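Sluice boards and small channels: maintenance tips

A garden or workshop drainage channel works on the same terms as any larger canal. Water moves if the bed falls steadily, and it stops wherever silt collects. Most blockages form at bends and directly behind the boards.

Check the fall first. Stretch a line along the bank and measure down to the bed at regular intervals. A fall of 2 mm per meter is enough for clear water. Silty water needs more.

Lift the boards before clearing the bed. Work from the outlet upstream, so that loosened material has somewhere to go. A flat spade 300 mm wide suits most channels and leaves the sides alone. 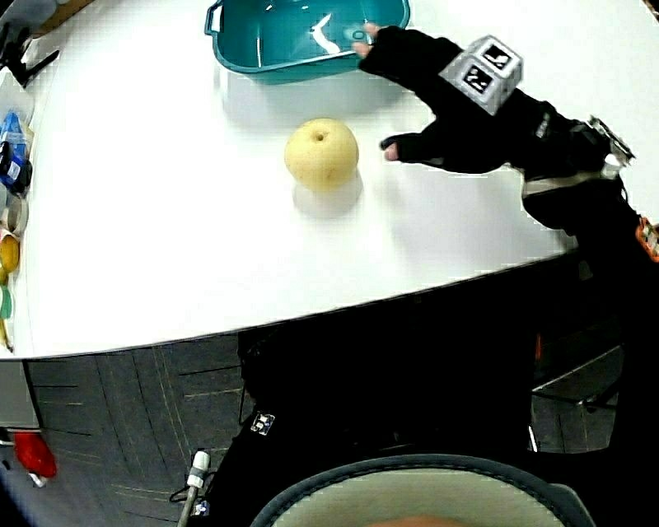
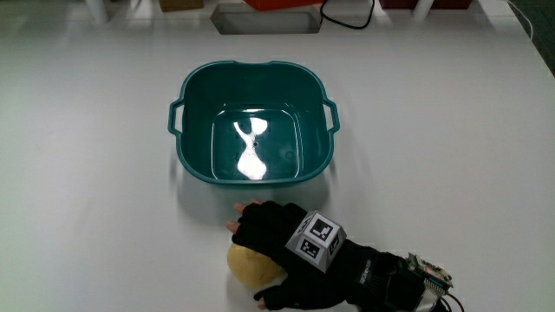
Wooden boards should be left to dry in the shade for a full day. Direct sun cups them. Scrape the end grain, then apply oil or a wax sealer such as Tallari – two thin coats, with the first fully dry before the second goes on. Boards that have lost more than a third of their thickness at the waterline should be replaced.

Grease the lifting screw at the same time. Old grease holds grit and must be wiped off completely. On the Brutar 416 frame the lower bearing is reached by removing the side plate – the two bolts have a left-hand thread.

Refit the boards bottom first and let the channel fill slowly. With the level at 70 percent, look for seepage along both grooves. Small leaks close as the wood swells. A leak that persists overnight needs a new strip in the groove.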